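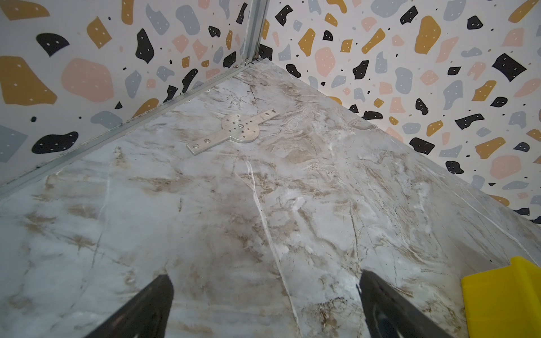 **From:** Oranuch Rattanakul
**To:** Skalthorpe Printmakers list
**Date:** 20 Jan 2017
**Subject:** Re: Open studio evenings, paper and the Hunt press

> On the open evenings, could someone confirm whether we are charging for ink this term? Also I have two people from Totham who want to do the linocut course but can't make the first week. And is the Hunt press usable yet? I had a go before the break and the pressure was all over the place on the left side.
>
> Derek

Derek, answers in order.

Ink is included for anyone on a course. On open evenings you pay for what you use, same as in December. Put it in the book by the sink and settle up at the end of the month.

Your two from Totham can start in week two. The first session is mostly cutting practice on scrap lino, so they should come half an hour early and I will go through it with them. Please ask them to email me direct, as I need their names for the register.

The press is a 1964 one and the left screw has been worn for years. A replacement is on order. Until it is fitted, please don't use it for anything wider than A4, and leave the blankets on the shelf when you finish, not under the roller.

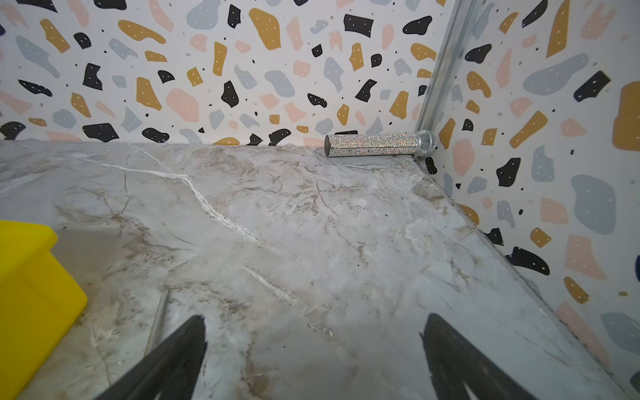

## Paper

I ordered 500 sheets of the Nolto cartridge for proofing and 200 of the heavier cream for the members' portfolio. The cream is for the portfolio only. If you want some for your own work, tell me before the next order goes in.

## Portfolio

The edition size stays at 20 with 5 artist's proofs. Sign in pencil, lower right, title in the middle. Two prints last year came in with no margin and could not be mounted, so leave at least 3 cm all round.

Anyone who has not told me whether they are taking part, please do so by next Friday.

Oranuch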